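Housekeeping Skills, Level 2 — Session 4: Small linens, folding and sorting
Drevcombe Adult Learning, room 28
Notes by Estíbaliz Cordero (typed up fast, sorry, will tidy for next time)

Before you start
Clear the table. Wipe it, dry it. Crumbs go straight into open weaves and you won't get them out by brushing.
Wash hands, rings off. Bracelets too — Candela Requena pulled a thread right across a good hand towel last term.
Nothing gets folded damp. If you're not sure, hold it against your cheek, not your fingers.

Sorting
Three piles: flat weave (tea towels, napkins), looped (terry, bath mats), open weave (muslin, gauze, cheesecloth).
Open weave always on top of the stack, never underneath. It creases under weight and the creases set.
Coloured trim on white cloth: wash seperately the first two times. After that with the whites at a low heat is fine.
Anything with a hole bigger than a thumbnail goes to Mutua Shirima's mending box by the door.

Folding a flat towel
Long side towards you. Smooth from the middle outwards.
Fold in thirds lengthways, then in half, then half again.
Folded edge faces the front of the shelf. Loose edges to the back.
Check the stack from the side, it should stand up on its own.

Folding muslin and gauze
Different job. It slides, it twists, it won't hold a corner.
Lay it out first, all of it. Don't start from a bundle.
Get hold of a small fold of cloth, never the fringe. Fringe pulls out one thread at a time and then the whole edge goes.
If the middle has twisted up, lift and let it drop. Don't drag it flat, you'll skew the grid.

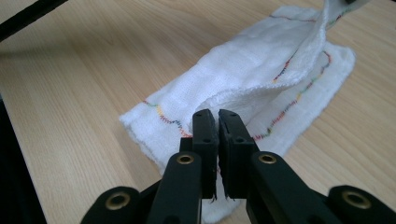
Use the weave as your ruler. Lines of the grid should run straight along the fold — if they go off at an angle, open it up and start again. Two folds is plenty, then roll. Rolled muslin keeps better than folded and takes less drawer.

Stitched borders: zigzag thread is usually tighter than the cloth so the edge puckers. Press from the wrong side, cool iron, cloth over the top. Dont stretch it to make it lie flat.

Frayed ends: trim level with small scissors, then leave alone. Hem only if it's still shedding after the next wash.

For Tuesday
Bring one open-weave cloth from home, any size.
Read the Garrido sheet on fibre types, first side only.
Patricio Zabala has the spare irons, ask him before the break.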